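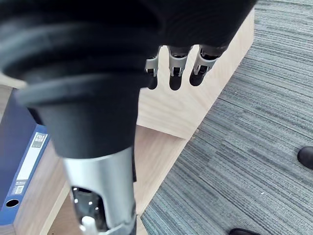
Fig. 1. Hand at the cabinet, wrist camera view.

Unit 4: Handling flat objects with two hands
Wundilmont robotics course, practical handout

0 shares | 6 comments

Read this before the session. You will work in pairs on the Jiang task, which is named after the shelf routine in last year's project folder. One of you runs the arms and the other keeps the log. Swap at the halfway point.

1. The task

A file box has to be taken from a wooden cabinet and held upright in both hands, clear of the cabinet, for long enough to read its label. Then it goes back. You may start from either hand. The box must not be dropped or dragged across the floor, and the doors are opened by you before the run begins.

File boxes are a poor shape for a hand. They are wide, flat and smooth, and the finger hole in the spine is made for a human finger. In the first trials many groups try to hook it. You may try it once. After that, use the flat faces.

2. What goes in the log

Write one line per attempt: start pose, which hand touched first, where the thumb was, and how the attempt ended. Use the codes in the Sistberg sheet (S for slip, T for tip, C for contact with the furniture). Do not write "failed" without a code. Save the joint log under your group name before you start the next attempt. Logs are limited to 4,000 lines, so stop recording between attempts.

3. Small parts

The second half of the session uses the insertion block. The aim is to bring a plug to a round opening and line up the two axes before any downward move.

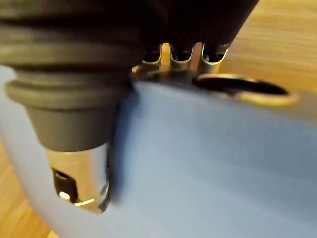
Fig. 2. Plug beside the blue block, with the gold-coloured rim of the opening to the right.

Approach from above and stop short. Check the alignment from the wrist camera first and from the head camera second. The wrist view sees the opening at a slant, so a circle will look like an oval. Do not correct for this by eye. Use the offset from your calibration file and note it in the log.

If the plug touches the edge, back off along the same line you came in on. Turning the wrist while in contact loads the fingers sideways.

4. Getting under the box

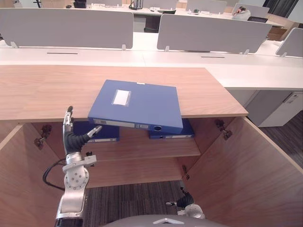 Tipping is the main thing to understand in this unit. A flat object lying on a surface gives the thumb nowhere to go, and pressing down on it only adds friction. Once part of it is past an edge, the underside is free. With the box tilted over the front of the cabinet top, its near corner is open from below and the thumb can be aimed at the underside while the fingers stay upright. Work out how far your box can overhang before it falls, and keep the second hand ready below that point.

Question 311 in the Kalten problem book covers the same balance with a uniform plate. Do it before May.

5. Holding with two hands 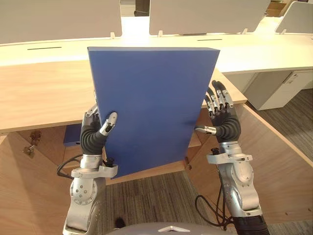
Grip force should be shared between the hands before the box is turned. Raise both sides together in small steps and wait for the readings to settle. Look at where the thumbs go: each one presses on the broad blue face, one near either side, and the left hand has its other fingers round behind the edge. A box held this way can still lean, so check the top edge against the line of the desk and correct with one wrist only. Turn through 90 degrees in no fewer than 6 steps.

6. To hand in

One log per pair, one page of notes on your slips, and your answer to the Kalten question. State which hand you would move first if you did the task again, and why.

Comments (6)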